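Verach College Alumni Board > Chapters and Events > Mentor list: opt in or opt out?

tkachuk_hall_97
Posted Saturday, 9:12 am

The alumni office wants every chapter to move its mentor list over to the new directory before the students come back. Our chapter has 40 people who said yes to mentoring at one time or another. Some of them said yes a long while ago. Do we move everyone across and let them opt out, or write to them first and only move the ones who answer? I'd like to hear what other chapters have done.

prairie_grad
Posted Saturday, 9:40 am

Move everyone. If you write first you'll get three replies and the list is finished. We did it that way in July and only had a couple of people ask to come off.

M_Undberg
Posted Saturday, 10:05 am

I disagree with that. I was one of the people moved across without being asked, and a student phoned me at work. Nice kid, but I'd changed jobs and couldn't help with what she wanted. She'd have been better off with someone who had agreed to it this year.

prairie_grad
Posted Saturday, 10:11 am

Fair enough, but the phone number shouldn't have been showing. That's a settings problem. The default is supposed to be email only.

Pao-chu Poon
Posted Saturday, 11:30 am

I look after the engineering and trades side for our chapter. We wrote first. It took two rounds of email and some phone calls in the evenings, and we kept a bit more than half. The ones who stayed are answering students, so I'd do it the same way again.

What helped was asking each person for a line on what they do now and one photo from work for their profile. Students click on the ones with a photo. It doesn't need to be a portrait.

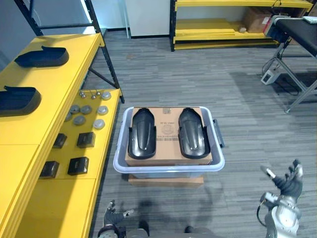
Parts on the yellow bench and shelf

The job title alone doesn't tell a second-year much.

lakeside_ylva
Posted Saturday, 12:02 pm

Ylva Dalen here, Edis chapter. Two questions for Pao-chu. Did you put a limit on how many students each mentor gets? And who pays for the coffee meetings? Our chapter set aside $500 for the year and I don't know if that's generous or cheap.

Pao-chu Poon
Posted Saturday, 12:25 pm

Limit of three students each. We don't pay for coffee. Most mentors cover it themselves and nobody has complained to me.

M_Undberg
Posted Saturday, 12:41 pm

I'd be careful assuming that. Newer grads won't complain, they'll just stop offering. $500 sounds right to me for a small chapter.

prairie_grad
Posted Saturday, 1:15 pm

I'd sooner see it go to bus fare for students coming in from out of town. The coffee can be on a video call.

lakeside_ylva
Posted Saturday, 1:33 pm

We could split it. I'll bring both up at our next meeting.

tkachuk_hall_97
Posted Saturday, 4:50 pm

Thanks all. I'm going to write first, with a two-week deadline, and anyone who doesn't answer stays on our old list but doesn't go in the directory. Pao-chu, could you send me the wording of your email?

Pao-chu Poon
Posted Saturday, 5:18 pm

Sent. Change the chapter name in the second paragraph, it's in there twice.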